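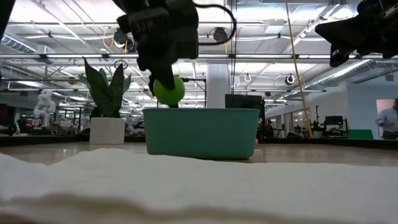

Cavercombe says the glue on the Tadau boards is letting go at the seams again, same as in March, and could we please stop blaming their humidity.

Jun 13, 2024

OK so, fair. Pulled 3 offcuts, all from the Wallent batch. Two split clean along the glue line, hardly any wood fiber on either face. Third one held. Starved joint? Clamps too tight maybe. Or open time too long, the shop was warm.

Redo:
- fresh bottle, write the date on it
- clamp after 7 min, not whenever
- leave 22 hrs before teh planer

Moisture meter reads high on one end of the stack, low on the other. Dont trust it. Battery?

Chaturvedi order is still waiting on this, 1,791 strips and more than half not glued up yet. Asked for an extra week, no answer.

Need more wax paper. Sand the caul faces, old glue on both.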